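**Gripper comparison, bench check, Thursday, second pass**

Going through the list again with my own notes added, because last time I only ticked boxes and then couldn't remember what I'd grumbled about. Sutrisno Entili has the Landale sheet, this one is for the Stomar fingers.

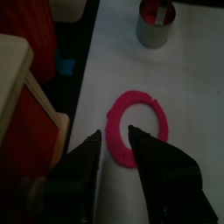
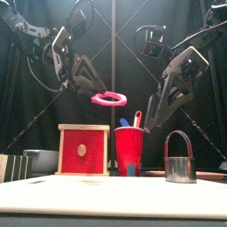 - [x] **E-stop within reach of both chairs.** Pressed it twice, arms held position both times.
- [x] **Finger screws snug.** One on the left gripper took a quarter turn. I want to look at that one again after 20 cycles!
- [x] **Fingertips clean, no chips.** Wiped with a dry cloth. Please don't use the solvent wipes, they leave a film and then thin parts slide.
- [ ] **Cable slack at full reach.** Not happy yet. It clears, but I'd like another clip on the wrist before we speed anything up (Loïc Baudry has a bag of them somewhere).
- [x] **Wrist camera brackets tight.** Gave them both a good wiggle, nothing moved.
- [x] **Wrist view shows both fingertips.** Yes, though it's on the dim side for my taste. Try a longer exposure before touching the lights.
- [x] **Speed limit set in the Oei controller.** Left at the slow profile for all 6 test grasps.
- [ ] **Soft ring grasp, 3 repeats per gripper.** Half done. Pointed tips are lovely for getting into a narrow opening, but I worry about them pinching foam-type parts. Lower the force one step and repeat.
- [ ] **Both arms over the table together.** Keep a hand on the stop for this one, no exceptions, even if you've done it a hundred times.
- [x] **Cycle counter under 3000.** Fine, no service due.

Open items go to the Zustcombe folder. I'll redo the cable check first thing, then the force setting, and Sutrisno can sign after that.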